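Kleinteile ohne Raster: Wie eine Sortierkiste beschickt wird

Karthikeyan Marar stellt bei Skesten die Bestückung von Behältern mit gemischten Kleinteilen zusammen. Mit Einzelfachlagerung hat das wenig zu tun. »Wir arbeiten mit einem offenen Kasten ohne Einsätze«, sagt er. »Was darin liegt, darf sich in Form und Material möglichst wenig ähneln.« Die Teile stammen aus einem Bestand von 135 Positionen, der intern Tagle heißt. 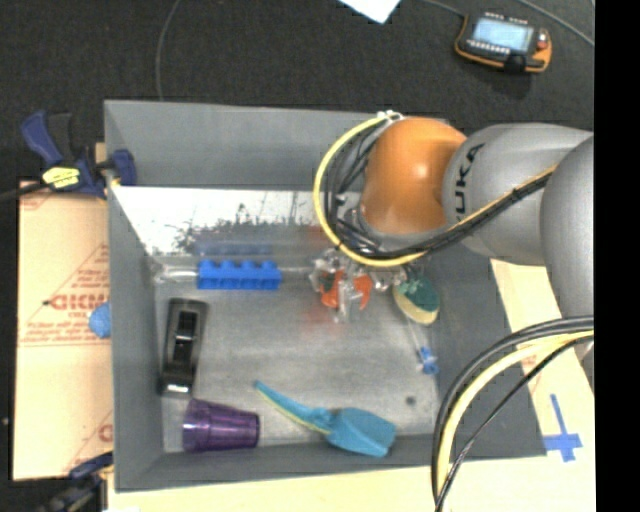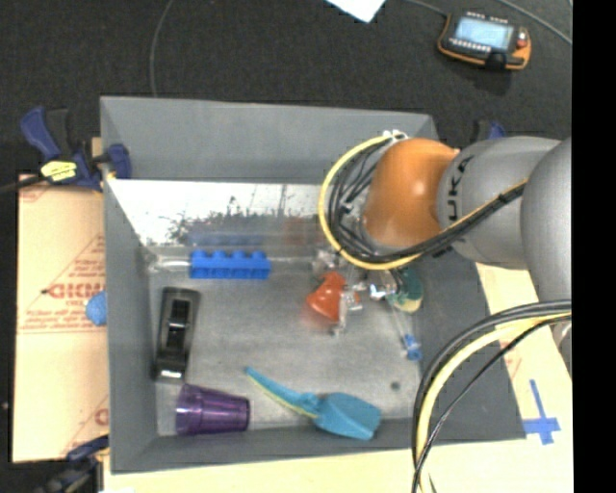
Auf beiden Aufnahmen im Kasten: blauer Baustein mit vier Noppen, schwarzer Klebebandabroller, violetter durchscheinender Kunststoffbecher.

Nach welchem Kriterium wird ein Gegenstand in den Bestand aufgenommen?

Maßgeblich sind Abmessung, Eigengewicht und Oberfläche. Ein Teil muss mit einer Hand zu fassen sein und darf beim Umlagern keine Rückstände hinterlassen. Glas und offene Klingen sind ausgeschlossen.

Abroller gelten bei Skesten als Grenzfall. »Der Schwerpunkt verschiebt sich mit dem Füllstand der Rolle«, erläutert Marar. Deshalb werde vor jeder Bestückung gewogen und das Ergebnis in die Liste eingetragen. Becher seien einfacher zu handhaben, rollten jedoch, sobald der Kasten bewegt werde. Eine Halterung dafür habe man erprobt und wieder verworfen, weil sie Stellfläche kostete.

Bausteine bezeichnet er als Referenzteile. Sie seien maßhaltig, überall nachzukaufen und unempfindlich gegen Reinigungsmittel. Schwieriger sei die Beschaffung von Haushaltsartikeln aus Kunststoff. Der Lieferant Gurkero habe ein Modell innerhalb eines Jahres zweimal geändert, beim zweiten Mal ohne Ankündigung. Seither lege man von jedem neuen Artikel sieben Stück auf Vorrat.

Gereinigt wird am Mittwoch, und zwar getrennt nach Werkstoff. Durchscheinende Kunststoffe kommen nicht in die Maschine, sie werden von Hand gespült und liegend getrocknet. »Kratzer nehmen wir hin, Trübungen nicht«, so Marar. Elf Positionen wurden im Februar aus diesem Grund ausgetauscht.

Die Kennzeichnung erfolgt über die Liste, am Teil selbst wird nichts angebracht. Aufkleber hätten sich beim Spülen gelöst, Gravuren die Oberfläche verändert. Für den Nachfolgebestand Brutis ist eine Einteilung nach Werkstoffgruppen vorgesehen. Ob die bisherigen Positionsnummern übernommen werden, ist offen. Marar spricht sich dafür aus: »Sonst müssen wir alle alten Bestückungslisten umschreiben.«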